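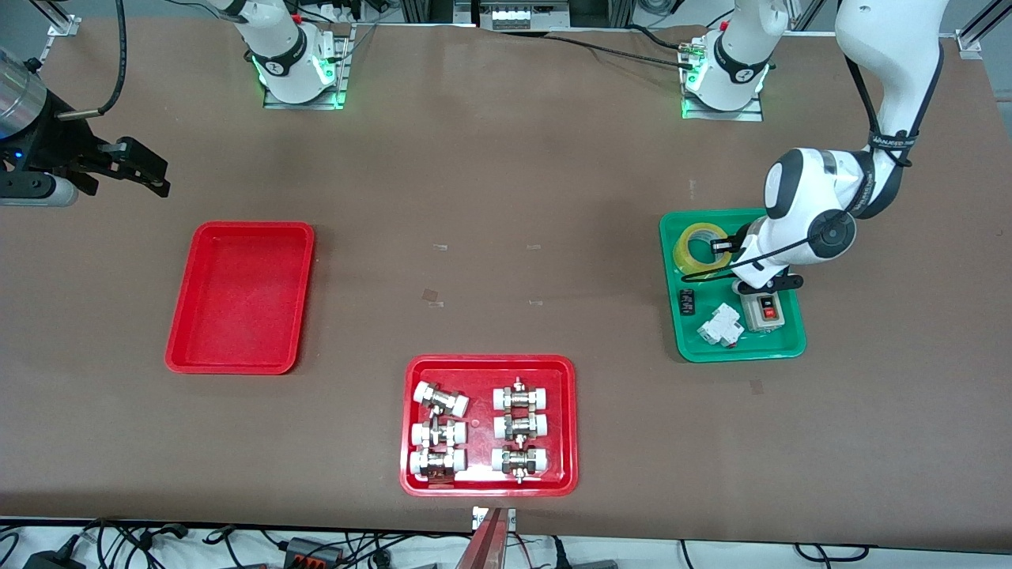
Most guides to sorting plumbing spares start by telling you to buy a cabinet with 26 drawers. I would put that off. The Dukby cabinet is a decent thing, but I have seen too many of them filled with mystery parts by people who skipped the sorting. Start on a big bare tabletop with a few plastic trays. Rectangular ones with a raised rim do well, like the red pair on the brown table, one left empty and the other holding six fittings in two columns of three. The white ends with the shiny metal middle are easy to tell apart from plain couplings, so they make a fair first batch.

Section 4. Sorting the fittings

1. Wipe out each tray and let it dry.

2. Pick one kind of fitting and lay it out in rows in the first tray. Leave a finger's width between pieces.

3. Look at both ends of every piece. The catalogue will tell you that matching colour means matching size. I wouldn't rely on it. Measure.

4. Move anything cracked or cross-threaded to the empty tray. Don't put it back "for now".

5. Check the metal section for burrs and bent parts.

Caution: Protruding metal can cut. Wear gloves for steps 3 to 5.

6. Write the size on a label and stick it to the rim. The Dristlow labels are sold as waterproof. Mine lifted after 13 days in a damp shed, so use a paint marker if you have one.

7. Only now fill the drawers, one size to each.

Note: Liên Lục prefers to sort by job instead of size. It may suit a small kit. With 276 pieces I found it hopeless.

If a drawer sticks once it's full, take some fittings out before you try the silicone spray recommended in Section 5.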